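工单：夹爪宽度估计在深色衣物上跳变
项目：Skanero 感知模块
提交人：Fatos Trajkovski
处理人：Hường Văn
日期：2019年12月24日
状态：处理中

问题描述

我在回放卧室整理任务的数据时，发现夹爪宽度的估计值不稳定。夹浅色衣物时曲线平滑，夹黑色衣物时曲线会突然跳到最大值，几帧以后再回来。控制端收到这个值，就认为夹爪已经打开，于是策略输出一个多余的闭合动作。

出问题的片段一共2,000帧，其中445帧的宽度值被标为有效，但是明显不对。日志里没有报错，只有下面这一行重复出现：

width_est: fallback to contour, conf=low

我已经试过的办法：重新启动估计节点，没有变化；换回上一个版本的标定文件，也没有变化；把曝光补偿调高一档，跳变少了一点，但是窗户附近过曝，所以我又改回来了。

步骤一　确认输入

Hường Văn 回复：谢谢你写得这么详细。我先看了跳变开始的那一帧，想确认是检测的问题还是滤波的问题。夹爪本身是黑色的，夹住的外套也是黑色的，衣服的褶皱垂下来盖在夹爪上。轮廓法要在这个区域找夹爪内侧的边缘，可是两边的亮度差不多，它就一直往外找。 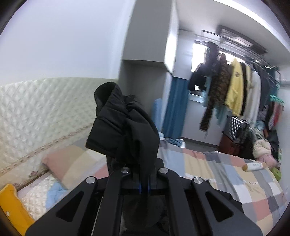

步骤二　检查备用算法

连杆上的四个银色圆形轴盖在这一帧都露在外面，所以我本来以为程序会用轴盖来算宽度，不需要进入轮廓法。查了代码以后，我发现轴盖检测有一个亮度上限，超过的点会被当作反光丢掉。这个上限是六月 Nikola Živković 为另一个场地加的，那个场地的灯很强。现在的场景有窗户的日光，轴盖可能也超过了上限。

请你先做这个测试：

1. 打开 width_est.yaml，把 pivot_glare_reject 改成 false。
2. 其他参数不要动，特别是 contour_min_conf。
3. 从第1,026帧开始回放，到片段结束。
4. 把新的曲线和日志一起上传。

步骤三　测试结果

Fatos Trajkovski 回复：按照你的说明做了。从第1,026帧往后，宽度曲线没有再跳到最大值，fallback 这一行也只出现了6次。这6次都在外套被提起来的时候，衣服摆动，把一侧的轴盖挡住了。我觉得这个是正常的遮挡，但是 conf=low 的时候还标为有效，我认为不太合理。

步骤四　修改方案

Hường Văn 回复：同意。我打算改两个地方。第一，亮度上限不再写成固定值，改为按照轴盖周围区域的平均亮度来计算。第二，置信度低的时候，宽度保持上一个有效值，最多保持五帧，超过以后标为无效，由控制端自己决定是否暂停。

第二个改动会影响控制接口，需要 Remedios Tiongson 确认策略端能不能接受无效值。在她确认以前，请先用 pivot_glare_reject: false 工作。如果你换到灯光很强的场地，请记得改回 true，不然轴盖的位置可能会偏。

补充：已经标注过的旧片段暂时不用重新计算。合并以后，我会给出需要重跑的片段列表。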